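Notebook, hand tracking bench, 1 Apr 2021

Carrying on from the calibration trouble, which I had hoped to be done with by now. The short version for anyone who only wants that: the cube poses are steady again, the head camera has been recalibrated, and there is one job left over, at the bottom. The long version follows, as I'd like to remember how I got there, and I know from experience that I won't.

Where I left off, the pose coming off the right-hand cube was jumping whenever it was turned so that two faces were seen at a slant. The left one did it too, but far less. I'd blamed the lens, and then the exposure, and I spent a good part of the morning with the exposure before I was willing to give it up. Shortening it did help with blur on quick wrist turns (I've kept the new value, it's in the Isel config with a comment next to it), but a cube sitting dead still on a shelf was still flickering between two poses, and there's no blur on a shelf.

So I went back to the boring things. I got the calipers out and measured the printed squares on every face of both cubes. The left cube is fine. On the right cube one face had been reprinted back in November, and the reprint was scaled by the printer driver, the old "fit to page" business. It's a small difference and you'd never see it by eye, but the solver was being told that all the faces were the same size and was doing its honest best to believe it. I reprinted that face with scaling off, measured the sheet before cutting it out, and measured again after gluing. Please, everybody, measure before the glue.

While the glue set I did the rest of the upkeep that I keep putting off. Wiped the camera window with the lint-free cloth, checked the screws on the head mount (one was a quarter turn loose, I've put a dab of threadlocker on it), and reseated the cable at the camera end. The strain relief there is getting tired. It will last a while yet, but it ought to go on the Staltstead order along with the other things.

Then the intrinsics. I took 20 board views, spread out to the corners as well as I could manage, and threw away the ones where the board was too close to flat on. I used to take far more than that and I don't think it ever bought me anything apart from a sore arm. The fit came out better than the old file, and the old file is kept next to it in case I turn out to be wrong.

After that, the check we always do: both cubes in the hands, arms out, slow turns and then quicker ones, with the two cubes moved together and apart and the raw detections being logged. I set the Zwane logger to stop by itself at 3000 samples so I wouldn't have to put a cube down to reach the keyboard. I did the turns over by the office chair, with the table and the plants beyond it, as I wanted a busy background this time. A plain wall makes any detector look clever.

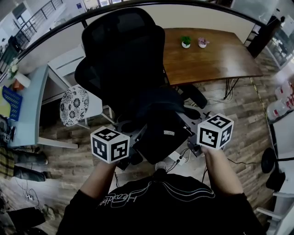
Bheki Radebe read the log over lunch and wrote back that the flicker is gone on his plots as well, but that he'd like to see the same run with the cubes further from the camera, where each face covers fewer pixels. His feeling is that the wrong print size made an old weakness easy to see, and that the two-pose flip could still turn up at long reach. He also asked whether the solver could keep the previous pose as a starting guess and only let go of it when the error gets clearly worse.

I think he's right on both counts. The starting guess is a small change and I've made it on a branch, so the main version stays as it was for the log above. I haven't run it with the cubes yet. For the far run I'll want a second pair of hands, and Teemu Hämäläinen has said he can spare an hour.

Left to do: the far run, with and without the starting guess. Then write the measured face sizes into the cube file one by one, in place of the single number that's there now, so that the next reprint – there will be one – can't catch us the same way. The calipers are back in the top drawer of the Erklow cabinet, with a fresh battery in.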